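Okay, I keep getting asked the same thing at family dinners and in my DMs, so I'm doing it as a thread. Can a machine do your chores yet? I say mostly no, with a couple of yeses I did not expect. Long one, get a drink.

A little background: I've been following home robot stuff as a hobby since my old apartment, where I owned 5 robot vacuums over the years (I know). I also work part time at a place that packs lunch kits, so I see the shop-floor side too. Two very different worlds, and people mix them up constantly.

Floors: yes. Floors are done, I'd call that one settled. My Cludel runs every morning and I have stopped thinking about it, apart from the one rug with tassels, which it eats. I rolled the rug up in November and it has lived in the closet ever since.

Dishes: your dishwasher is already the robot. The part you want help with is the loading and unloading, and that is a completely different animal. Wet, slippery, stacked funny, every bowl a different shape. I have watched so many demo videos of this and they always use the same four plates!!
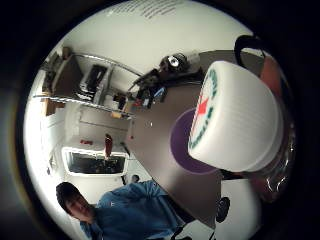
Bottles are what I bring up when somebody tells me hands are a solved problem. You grab one without a thought, your fingers find the ridges on the cap, you squeeze just enough and turn, and meanwhile the other hand is holding the bottle so the whole thing doesn't spin. Now look at that white cap up close, with the red star and the green lettering going around it, and all those fine little ridges down the side. Then look at the clear plastic behind it, throwing reflections everywhere. Clear and shiny is miserable for a camera. Your eyes fill in the edge of the bottle for you and a machine has to guess.

And a bottle on a table is the EASY version. My kitchen has the olive oil with the greasy neck, the ketchup somebody put back upside down, and a jar of pickles that has beaten every adult in the house.

Somebody replied to my last thread saying the factory has had this forever. Sure! We have a capping machine at work and it is a beast. It does one cap on one bottle, all day. Change the bottle and a person comes over with a wrench and a bad attitude. When we switched to the taller one it was down for 6 hours. I love that machine, but please don't ask it to open your ketchup.

What I think is closer than people expect is the boring middle stuff. Moving a thing from here to there. Putting the cup back in the bin. We tried a Pratero arm on the packing line, just for dropping sauce packets into trays, and out of 106 trays on the first morning it missed 49. Everybody laughed. A few weeks later I'd quit checking its trays, and I am a person who checks.
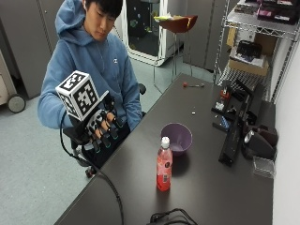 So the real question for me is how you get from one packet in one tray to a whole kitchen, and my feeling is it comes down to practice. Tons and tons of it, on ordinary junk, bowls and bottles and whatever else is lying around, with the hand movements copied from people, because people are the ones who know how to do it. A kid drops a cup for two years before anyone trusts them with the good glasses. I don't see why a robot would get to skip that part.

Laundry, before you all ask. Folding a towel on a clear table: pretty decent now, slow. Finding the other sock: no. Fitted sheet: I can't do it either, so I'm not going to judge.

The one I'd pay for tomorrow is putting groceries away. My neighbor is on the waitlist for the Nouri helper thing and I have already asked to come over and watch it meet her pantry. She has cans in there older than my car. If it gets the eggs into the fridge in one piece I will post video and take back half of this thread.

Also, to the person who said picking a home robot right now is like Tinder, great photos and then you meet it in person... yeah. Stealing that.

Putting a date on this so you can all make fun of me later: 24/06/2026. My bet is that wiping counters comes next, then clearing the table, and opening jars way after that. Tell me your worst chore in the replies, I want the weird ones. Mine is the crumb tray in the toaster.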